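How to Run a Hands-On Robot Open Day Without Losing Your Voice

Last September we opened our workshop to anyone who wanted to come see how we teach robots to do chores, and I ended up in charge of the demo floor. I'd never run one before. I'm writing down how we set it up, mostly because two other groups have asked me for my notes and my notes are a mess.

Quick background: what we show people is hand-held grippers. You hold one, you do a household job with it (pick up a cup, open a drawer, put the cup away), and the recording is later used to train a robot arm to do the same job. It makes a great demo because visitors get to do the work themselves, and there's no big arm swinging around for you to worry about.

What you need

- At least two grippers, fully charged, plus one you keep in a cupboard and tell no one about
- A host for each station, and one person who only handles sign-in
- Furniture to practice on, the more ordinary the better
- A stool, for short visitors
- Wipes for anything that goes on hands or heads
- Masking tape and a fat marker
- A laptop for playing clips back

We spent $200 on all the extras and most of that was snacks. Don't skip the snacks!

Step 1. Pick your tasks, then cut the list in half

I started with nine tasks. Edith Alvarado, who has done this kind of thing before, looked at my list and crossed out five of them with a pen she borrowed from me. She was right. Visitors want one thing they can finish and then try again faster. Our best ones were dull on paper: open a small drawer, put something in, close it. Stack two cups. Move a sponge from one side of a tray to the other. Anything with a lid was a disaster, so leave lids for another year.

Write each task on one card in one sentence. If it needs two sentences it's two tasks.

Step 2. Lay out the floor

Leave more room between stations than looks sensible. People don't hold the gripper the way you expect. They stick their elbows out, they step back to admire what they did, and they step back into whoever is waiting. We taped a line on the floor behind each station and asked folks to queue behind it, and that worked for maybe the first hour.

Put the sign-in by the door and the playback laptop as far from it as you can. Otherwise everybody stops at the first screen they meet and you get a clog.

If you have mirrors or big windows, walk the room ahead of time holding a gripper and watch what your recordings pick up. Reflections are fine for a demo, but visitors will ask about them, so have an answer ready.

Step 3. Do a dry run with someone who doesn't work there

I borrowed Lihua Su from the office next door on a Tuesday, handed her a gripper and said nothing. It was painful to watch and I learned more in ten minutes than in the whole week before. She held it upside down. She squeezed way too early. She read the task card, did the task perfectly, and then stood there waiting for me to tell her it was over. So now every card ends with "Set it down and say done."

Step 4. Have a script, but a short one

Mine is four lines and I say it the same way each time:

1. "This is what you'll hold. It's heavier than it looks."
2. "Try opening and closing it a few times on nothing."
3. "Go slow. Slower than that."
4. "When you're finished, set it down and say done."

That's it. All the stuff about training and models I save for after they've had a go, when they're full of questions anyway. Before, they just nod at you and look at the gripper.

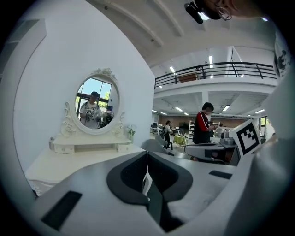 Swap hosts every 40 minutes. I know that sounds fussy, but talking over a busy room wears you out fast, and a tired host starts doing the task for people. I caught myself reaching over to fix a kid's grip instead of letting him work it out, and that was my cue to go drink some water.

Step 5. Let them see their own clip

Play it back right away if you can. Folks love it, and it's also the easiest way to explain why slow and steady matters, since a fast clip is mostly blur. Ask before you record anyone, ask again before you play it on a screen other people can see, and have a plain "no thanks" option where they use the gripper with recording turned off. We had a good number choose that and they had just as much fun.

Name your clips by station and slot, never by visitor name. I used the default file names on the morning session and then spent an evening sorting them out with a cup of cold coffee. Please don't do that.

Step 6. Pack up in the right order

Grippers first, then cables, then furniture. Label the cables while they're still plugged in! Count your grippers before the last guest is out the door, too, as they have a way of getting carried over to the snack table.

A few things I'd change

I'd book a second sign-in person for the first half hour. I'd print the task cards bigger. I'd put the stool out from the start (it was behind a door until somebody's grandmother asked for it). And I'd hold back one harder task for people who come around again, because they do come around again, and by the third drawer they're getting cocky.

If you're running one of these and want my task cards, leave a comment with how many stations you've got and I'll send over the set.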